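Guide d'installation – poste de démonstration à deux bras
Section 4 : Journée portes ouvertes
Version du 27 mars 2021, atelier Stoltonberg

4.1 Préparer la table

1. Mettre les deux bras en position d'attente avant d'ouvrir la salle au public.
2. Poser sur le plateau en bois les objets en plastique rose retenus pour la séance.
3. Laisser un marqueur noir à portée de main, à plat, hors du trajet des pinces.
4. Vérifier dans Flekeo que la vitesse est limitée à 10 % pour le premier essai. 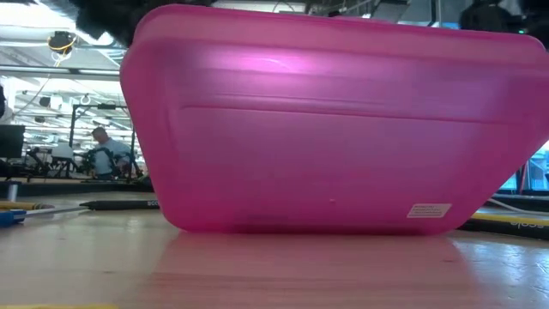 4.2 Exercice de la trousse

1. Ouvrir la trousse et rabattre le couvercle vers l'arrière de la table.
2. Placer les ciseaux à manche bleu dans le bac, avec les crayons et le stylo.
3. Amener la pince droite près de la trousse, doigts ouverts.

Attention – ne jamais passer la main entre les doigts d'une pince sous tension, même à l'arrêt.
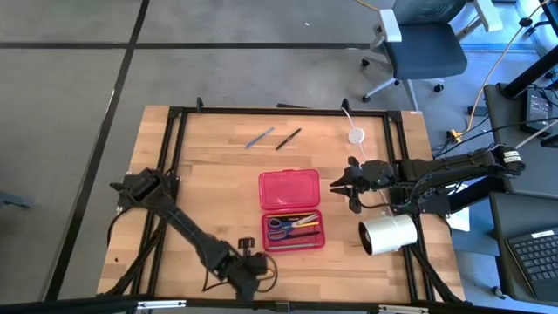
Quand la position de départ est bonne, l'enregistrer sous un nouveau nom dans Flekeo. Le fichier d'origine sert aux essais du matin et ne doit pas être écrasé. Le public reste derrière la ligne au sol, à 600 mm du châssis.

4.3 Exercice à deux bras

1. Charger le programme Durán.
2. Descendre une seule pince sur l'objet rose. L'autre bras attend en hauteur, sans contact.
3. Annoncer le mouvement à voix haute avant de lancer la suite.

Note : la durée de la séquence est d'environ 400 secondes à vitesse réduite.

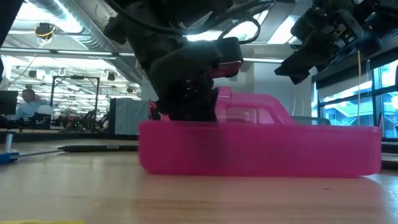
Que faire si un bras s'arrête en cours de séquence ?
Appuyer sur l'arrêt d'urgence, dégager l'objet à la main, puis reprendre au point 1. Le message d'erreur reste affiché dans le journal Ravex.

4.4 Contrôle par la caméra de poignet

1. Ouvrir la vue du poignet sur l'écran destiné aux visiteurs.
2. Contrôler que les deux doigts sont visibles en bas de l'image.
3. Par temps clair, baisser l'exposition – les fenêtres du fond laissent des reflets sur le bois.

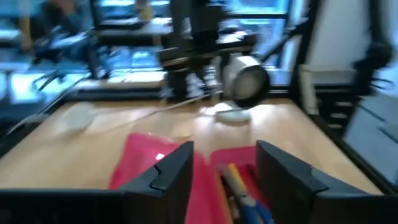

Si les crayons se distinguent mal dans le bac, refaire le réglage avec la pince immobile. Fermer ensuite la vue, ramener les bras en attente et couper l'alimentation avant de ranger la table.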